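Mondholm Two-Handle Kitchen Faucet, brushed finish
Sold by Ultia Bath & Kitchen

Availability: in stock, ships from our own shelf
Warranty: see the card in the box, and read it before you throw the box out

Our take

Mondholm calls this a "forever faucet." We have been selling plumbing parts long enough to be wary of the word forever. A faucet is a few moving parts that get yanked on all day by people with wet hands, and sooner or later something in it will need replacing. What matters to us is how annoying that will be, and on that count the Mondholm does fairly well.

The spout lifts off once you loosen a small set screw at the back. The handles come off the same way. You don't need a special key, and you don't need to send away for one, which is more than we can say for the Plaseo we used to carry. We dropped the Plaseo in July after too many calls from people who had lost the little plastic tool.

What Mondholm says, and what we think

"Drip-free for life." We would not promise that. The cartridges are ceramic and ceramic is a good start, but grit in the line will score them like anything else. If your house has old galvanized pipe, flush the lines before you hook anything up.

"Installs in minutes." Maybe, if you are replacing the same model and the old nuts are not rusted in place. Plan on a Sunday afternoon. Most of the time goes to lying on your back under the sink getting the old one out.

"Spot-resistant finish." It hides fingerprints better than polished chrome does. Hard water will still leave marks around the base, and no finish we have ever sold has stopped that. Wipe it down with a damp cloth. Skip the scrubbing powders, whatever the bottle says about being gentle.

"Whisper quiet." We have no idea what this means on a faucet. It sounds like water running.

Fit

Needs separate holes for the hot handle, the cold handle and the spout. It will not fit a single-hole sink, and we don't recommend the cover plates that claim to fix this. Measure the holes you have before ordering - a third of our returns on this item come from people who went by eye.

Supply hoses are not included. Mondholm's own hoses cost too much for what they are. Any decent braided hose with the right thread will do.
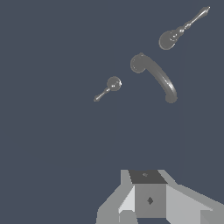
The handles are levers, so you can push them with a wrist or an elbow when your hands are covered in dough. They do stick out a bit when fully open. If your sink sits tight against a wall or a deep window sill, check the clearance behind it first, or you may find that the handle hits the tile before the water is all the way on.

Compared with the Mayrhofer

People ask us about the Mayrhofer, which costs almost 50 dollars more. It feels heavier in the hand. Weight is easy to sell and it tells you very little about how long a faucet will last. The cartridges in the two seem comparable to us, and Mayrhofer parts have to be special ordered. If you like the look of it better, buy it for the look.

Parts and returns

We stock the hot and cold cartridges, the seat washers and the set screws. Handles are sold in sets of two. Parts orders placed before noon usually go out the same day.

Unused faucets can come back within seven days in the original box. Once there is thread tape on it, it's yours - please dry fit everything first.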